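Bostier is a chain of clothing and housewares stores founded in Plidport by Francine Simard and Johannes Ngubane, who disagreed on nearly everything except the lease.
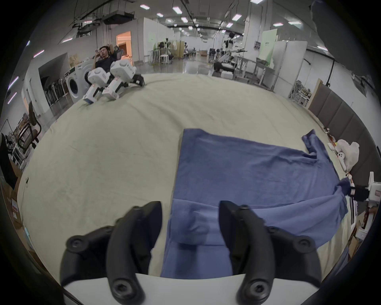
The first store opened in October in a former bank and sold shirts, bedding and, for reasons the company history leaves out, fishing hats. Stock was kept on wide tables, a habit the chain never dropped. A blue garment spread flat on a pale beige cloth, one sleeve folded out, is close to the house style, which Simard defended against hangers for most of her career. Hangers arrived the year she retired.

We use cookies to improve your experience. Accept | Manage settings

Bostier bought its rival Begay after a long courtship and kept both names — a compromise that pleased the sign makers. By December 2025 the combined group ran 121 stores and employed 1,919 people. The bedding line, Kimow, accounts for around 200 products, many of them green. 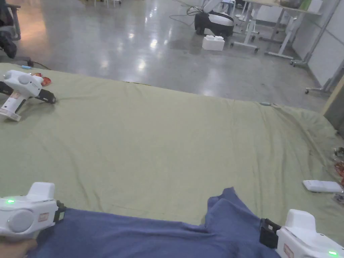 A sage-green sheet, spread out and creased.

Kimow's return policy allows two exchanges per purchase, and has been revised more often than the sheets themselves. The current version fits on the back of a receipt, if the receipt is long. 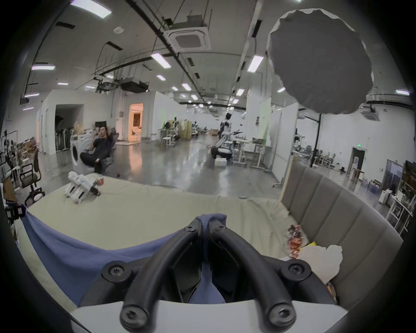

Jadwiga Śliwiński has written that the chain's real talent was for choosing corners with parking, and that the merchandise came a distant second. The company has never disputed the part about the parking.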